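FOR IMMEDIATE RELEASE

Quispe opens its macrame-by-mail swap to everyone in Wondthorpe this December

WONDTHORPE - I started Quispe with one shelf of leftover cord and a label printer that jammed every other Tuesday-sized order, and I'm so happy to tell you that our craft swap is finally opening to the whole town! Until now you had to know someone who was already in it. Starting in December, anyone with a Wondthorpe address can join, send us the yarn, cord, beads and half-finished projects they've given up on, and get a box of somebody else's back.

If you haven't run into us before, the idea is pretty simple. You fill a shallow box with craft supplies you aren't using. You drop it at our counter in the old Jurkura building (side door, up the ramp, ring the bell twice if the radio is on). We sort it, pass it along, and you pick up a different box put together from what other people brought in. You can ask for cord, beads, yarn, fabric or "surprise me," and I'll admit that "surprise me" is my favorite one to pack.

We ran the members-only version for 20 months. In that time 261 households signed up and we swapped 2,577 boxes, and 845 of those had macrame supplies in them. I did not see that coming. I figured we'd be buried in sock yarn! But people here love knots - plant hangers, key rings, wall pieces, dog leashes, a very long curtain that took up our whole back wall for most of a winter.

So macrame gets its own track in the new season. You can sign up for cord only, and you'll get a box with enough to make at least one small project from start to finish. We're pairing it with an open table every evening from six to nine, where you can bring whatever you got and work on it with other people. There's no teacher and no set pattern. There is a kettle, and there are good lamps, and I've put the wobbly chair out of its misery.

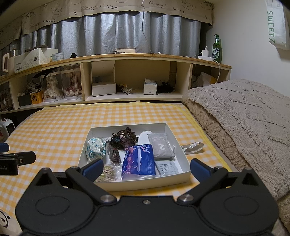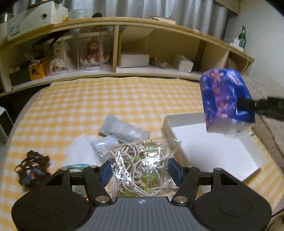
Small things in a shallow white box, and a bundle of beige cord with pale wooden ring-shaped beads in a clear bag.

A few things are changing, so if you're already a member please read this bit too.

Bags are staying. We talked about going to paper wraps, and I tried it for a while, but cord sheds and beads roll, and I spent way too much time on my hands and knees under the sorting table. Clear bags let you see the color before you commit. We'll take them back at the counter and use them again, so please don't cut the tops off.

The fee is going away for anyone who brings in a full box. If you'd like to take a box without bringing one, you can still do that, and the price is on the sign at the counter. Kids under twelve swap free either way.

We're also trying out mail. Ulumley, the bike delivery folks across the street from us, will carry boxes anywhere inside the town limits, and you can ask for that when you sign up. They go out in the afternoon, so if your box is at the counter by noon it should leave the same day. Please tape the lid down on all four sides! Ulumley's bags are roomy but Wondthorpe's streets are bumpy, and I've swept up enough beads to last me.

What we can take: cord, rope, yarn, thread, beads, rings, hooks, needles in a case, fabric bigger than a dinner napkin, and patterns you're done with. What we can't take: glue that's been opened, paint, anything damp, and anything that smells like the garage. Unfinished projects are very welcome. Somebody out there wants to finish your owl.

To sign up, come by the counter any time between ten in the morning and six in the evening, or leave a note with your name and address in the mail slot. You'll get a card, and the card number goes on the lid of your box. If you lose your card just tell me and I'll write you a new one.

I'd love to have local papers, newsletters and bloggers stop in. You're welcome to take pictures, sit at the open table, pack a box yourself, or talk to anyone who feels like talking. Mornings are calmer, and evenings are more fun.

About Quispe
Quispe is a craft supply swap in Wondthorpe, run out of the Jurkura building. We trade used and leftover materials between neighbors and host an open craft table in the evening.

Press contact
Quispe counter, Jurkura building, side door, Wondthorpe

###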